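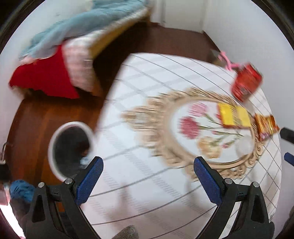 Dagim Moges wrote in to ask whether a printed tablecloth has to be taken off the table every time a snack packet leaks on it, or whether it can be cleaned where it lies. It can be cleaned in place if the mark is small. Oil and anything with red or orange seasoning need more work.

Search this site Enter keywords Go

How to Clean Snack Spills off a Patterned Tablecloth

First find out what the cloth is. Turn up a corner and look at the back. Woven fabric on both sides means cotton, linen or polyester, and it can go in the machine. A fuzzy or foam back with a smooth top means a wipe-clean cloth, and that stays out of the dryer.

What you need

Dish soap, the plain kind
Baking soda
A soft white cloth and an old towel
A bowl holding 300 ml of lukewarm water

Wipe-clean cloths

1. Move packets and jars to a tray. Fold the tops of open packets down twice before you lift them.
2. Sweep crumbs into your hand with a dry cloth. Work from the middle of the table to the nearest edge.
3. Put 2 drops of dish soap in the bowl and wipe the mark. Go along the lines of a checked pattern and the grit comes out of the creases more easily.
4. Wipe again with clean water and dry with the towel.

Do not use scouring powder or the green side of a sponge on a printed flower or border. The print sits close to the surface and dulls quickly. Nail polish remover will take it off completely.

Woven cloths

Slide the folded towel under the stain. Blot up what you can, cover grease with baking soda and leave it for 5 minutes, then brush it off. Work in a little soap with your fingertip and rinse from the back. Wash at 105°F with similar colors. Check the spot before it goes in the dryer and repeat the soap if you can still see it.

White backgrounds show seasoning dust more than any other color. Keep open packets on a plate or in a shallow bowl.

For a cloth that slips while you wipe, clip it to the table on the two short sides.

Filed under: Kitchen & Dining, Table Linens, Stains

Contact | © Clornemum Home Pages | Back to top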